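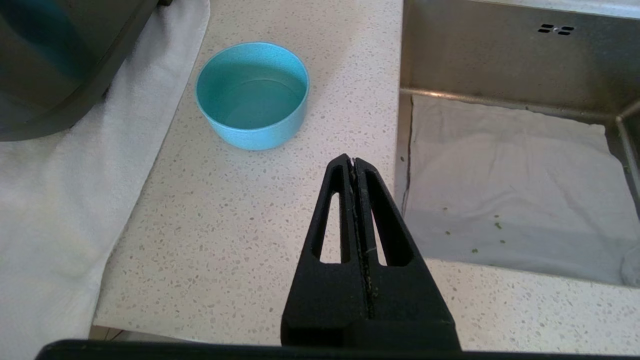 A reader at the Zurnstead canteen writes that since the arm took over the rinsing, her shift has had fewer wet sleeves and a good deal more wiping down, and asks whether others have found the same. Yes. The rinsing goes; the setting out and the checking stay with the staff. These notes come from the staff kitchen at Skov, which serves 332 covers on a full day.

Laying out the station

Keep a folded towel on one side of the bowl and the sink on the other. Leave 200 mm of clear counter between bowl and sink for the fingers to come down.

Lay a white cloth flat on the sink floor. Scraps of herb show up on it at once, and a dropped cup is less likely to chip.

Fill the bowl shallow. 300 ml is enough for small items, and a full bowl slops when knocked.

Cleaning the gripper

Debris collects in the seam where two fingers meet. Stop the arm, isolate it, then work a dry soft brush from tip to base. Do not use a scourer on a matt finish.

Changes to the rota

At Skov the wash-up post was split in 2 in August. One person sets out and clears, the other inspects and puts away. Swap at the break. Inspection is dull work and attention drops before the hands tire.

Write stoppages on the Tistulik sheet by the door, with the time and the item held. Flundomau collects the sheets with the linen.

Updated Dec 28, 2018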